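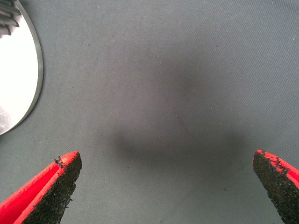
What exactly is a "local" station now?

June 9, 2018

My drive to work takes 27 minutes, and for years I spent all of them with the same radio station. It had traffic, school closings, a man who read the obituaries too fast. In May it was bought by Vostance, and the morning host, Sanne Postma, told us on air that nothing would change. She sounded like she was reading it.

I've kept a list since then. The 6 a.m. news is still there, but it's the same bulletin that goes out in Nurley, which is a different county with different roads. The weather covers "the region." Last week I heard an ad for a tire shop in Kerden, and I'd have to pass 50 other tire shops to get to it.

The press release says the new owners are "doubling down on local audiences." I'd like to know what was doubled. If it was the ads, fine, I believe them.

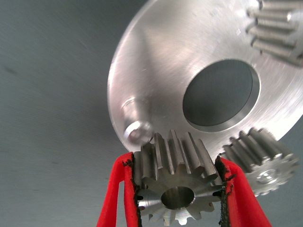 The numbers they like to quote

Luuk Van Leeuwen, who runs sales for the group, gave a talk at the chamber breakfast and put up a slide saying 333 local businesses had "engaged with the brand" under the new ownership. I asked what engaged meant. He said it included businesses that had opened the email.

I own a small business (bookkeeping, two desks). I opened that email. I guess I'm one of them! I opened it to find the unsubscribe link, and I don't remember a box for that on the slide.

To be fair to him, he stayed afterward and answered more questions than he had to. He says the shared bulletins pay for the afternoon show, and that the afternoon show would be gone otherwise. Maybe so. I've asked for the figures before and after the sale and he said he'd look into it. I'll post them if they come.

Meanwhile Ristić, the bakery by the bridge, has dropped its radio spot after years of running it and gone back to a sign on the sidewalk. The woman at the counter told me the new rate card only sells packages across all the stations, and she doesn't deliver to Nurley.

I still have the station on in the car, mostly out of habit. The obituaries have moved to the website.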